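4. The Fruit Plate Task

By the time we got to the fruit plate, we already had numbers for wiping and for folding dish towels, and I was feeling pretty good about things. Setting out fruit sounded like the easy one. You take something out of a basket, you put it on a plate, you leave it alone. A four-year-old can do it while talking about dinosaurs. I figured we'd spend a short afternoon on it and go back to the towels.

We spent most of November on it instead, and I've come to think it tells you more about where kitchen robots stand than anything else in this paper.

4.1 Setup

The table is the same one we used in Section 3, with the cloth pulled over it and clamped at the front. Both arms run the Rurneo controller, trained on 1,837 demonstrations that were recorded at our Beltley site by people steering the arms by hand. We didn't add any fruit-specific code. The controller gets the camera views and a short typed request, such as "put the strawberry on the plate," and it has to work out the rest.

A trial starts with the plate out on the cloth and the basket off to the right. It counts as a success if the piece of fruit is resting fully on the plate when the gripper opens and moves away, and if nobody on our side had to touch anything. Dropping the fruit and picking it back up is allowed (I'd allow it at home too, on a clean table). Knocking the plate out of place is a failure, even if the fruit ends up on it.

Figure 1 gives you the general layout. The bananas and the apple stay in the basket while the small red piece is in the gripper on the left.

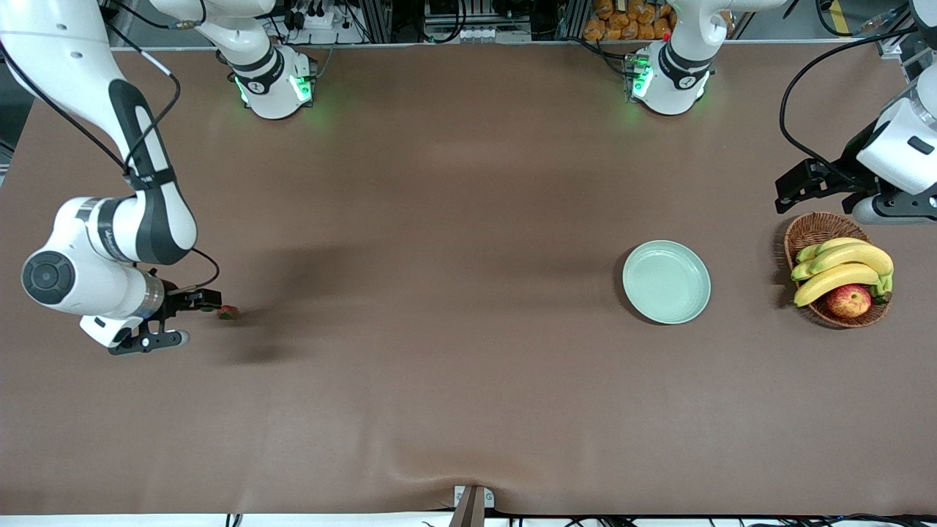
Figure 1. The fruit plate task, with the plate still empty and one arm above the basket.

4.2 What went well

We ran 281 scored trials, not counting the ones we threw out when a camera dropped its connection. The arms were much better at picking things up than I'd expected. Small fruit has a shape that gives a parallel gripper very little to hold, and I was sure we'd see a lot of it shooting off across the cloth. We saw a little of that. Mostly the fingers closed slowly, stopped when they should, and lifted.

I was also glad to see that moving the plate between trials didn't bother the controller much. Our older system, Venach, had more or less memorized where the plate went, and it would happily set an apple down on bare tablecloth if you slid the plate over. Rurneo looks for the plate. You can watch it shift course on the way over, and that was a fun thing to see the first time!

4.3 What went badly

Letting go is the hard part. Of the failed trials, 130 fell apart after the fruit was already over the plate, which surprised all of us. The controller would come in a bit high and open too soon, so the fruit bounced. Or it would come in low, touch the rim with a fingertip, and shove the plate. In 8 trials it put the fruit down perfectly well and then grabbed it again, apparently unsure that it was finished.

Part of this comes down to what the wrist camera can see at the end of the move. The fingers take up both lower corners of the view, and the thing you care about sits down in the gap between them. In Figure 2, most of the view is plain tabletop. All the controller gets of the plate is the upper arc, and all it gets of the strawberry is the top portion with the green leaves. I'd have trouble judging the last half inch from that too.
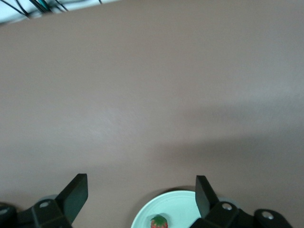
Figure 2. Wrist view of the strawberry on the plate, between the open fingers.

So can a robot set out fruit for you yet?

On a cleared table, with one piece at a time and a person nearby, it can do it often enough to be worth studying but too unreliably for me to want it in my own kitchen. The picking is close to ready. The placing needs better sensing near the fingertips, and we're planning to tilt the wrist camera down before we try anything else.

4.4 Next to the shop-floor runs

We also tried the same controller on a sorting chore at the Moen shop, moving small parts into shallow trays. Placement errors dropped off sharply there, and I think the trays deserve most of the credit — they have tall sides and they're screwed to the bench, so a clumsy release still ends up in the right spot. A dinner plate forgives a lot less. I'd be careful about reading the shop results as proof that the household version is nearly solved, and Section 5 goes through the tray data with that in mind.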